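Towels Win Another Round at Rovstead

20 August 2021

The laundry at Rovstead is not getting any cleaner, but it is getting very well documented. Brekotard, the small robotics firm on the ground floor of the old Algate building, has started gathering examples of cloth handling for a learning system it hopes will one day put away a towel without supervision.

The method is simple and a little humbling. A person guides a pair of robot arms through a chore, every movement is recorded, and the recording goes into a pile with the others. When the pile is big enough, software studies it and tries to do the same. The plan calls for 48 hours of usable recordings by February, and the firm has 11.

"Usable is the word that hurts," said Aitana Llorente, who runs the recording sessions. "We have plenty of the other kind." 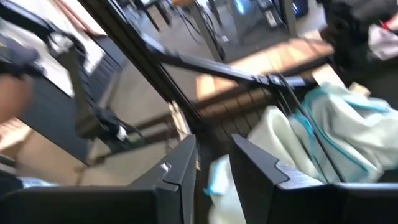 Why cloth, when a robot could be picking up nice, predictable blocks? Cloth never lands the same way twice, so a system that has seen only a few crumpled towels has no idea what to do with the next one.

Blocks were last year's project. They went well enough that the company demonstrated them to visitors, who were polite. Then a customer, the linen service Ibarra, asked whether the arms could sort washcloths, and the blocks went into a drawer.

Each operator works a shift of two hours, which Kipchumba Mugo describes as the point where a person begins to fold things in their sleep. Mugo has recorded more sessions than anyone else on staff and has firm views on style. Go slowly, he tells newcomers, and don't show off. The software copies whatever it is given, including hesitation, second thoughts and the small shake some people give a cloth for no reason at all.
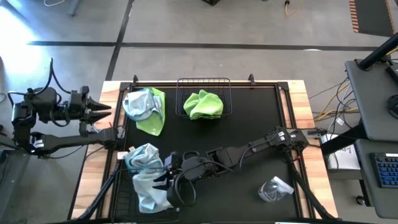
Those habits are now a subject of office debate. Dennis Were, who reviews the recordings, used to throw out any attempt with a fumbled grip. He has since changed his mind – a system that has only watched perfect grabs tends to freeze when it misses one – and now keeps the fumbles, as long as the operator recovers. Mugo says his own numbers have improved a great deal under the new policy.

The first trained version gets its tryout after the next five hours of recordings are in. Were expects it to pick up a cloth. He declined to predict what it would do after that.

Recent items
Algate building elevator back in service
Ibarra adds second delivery route
Emmanuel Lema to speak on warehouse safety
Rovstead parking rules change again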